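Do you need a new kitchen in January?

Granness starts its winter kitchen sale on Fri 30 December, and the flyer promises $300 off if you sign before the end of the weekend. Off what, it doesn't say. I asked for a price list and got a callback form.

Katherine Cabrera got quotes from two showrooms last winter. The first left out the plumbing. The second had it, along with $200 for "design services" she never asked for — they took it off when she complained.
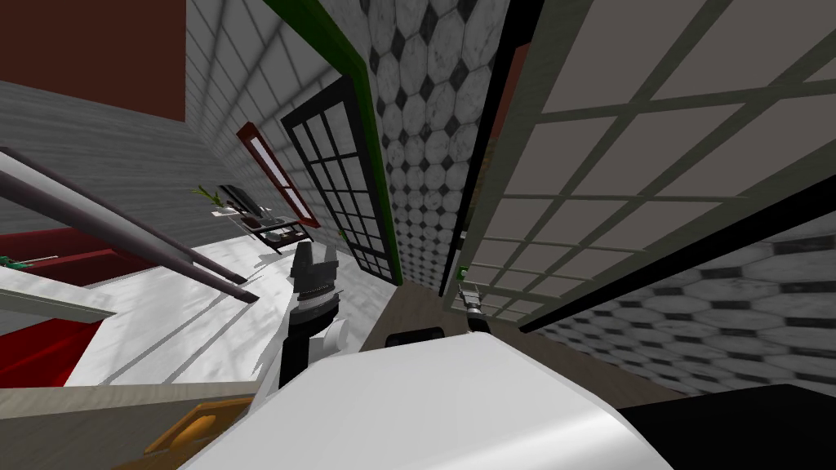

A computer-rendered interior with a tall window.

Showrooms love a rendering, and I'd ask what it leaves out. Where do the outlets go? Who hauls away the old cabinets? Get the answers in writing, with a finish date, and keep your deposit small until you have them.

If the doors are ugly but the boxes are sound, try paint first. Octavio Taipe did his over 4 evenings and says the hinges were the worst of it. Send your own quotes to Nayeli Zapata for the next issue, names removed if you like.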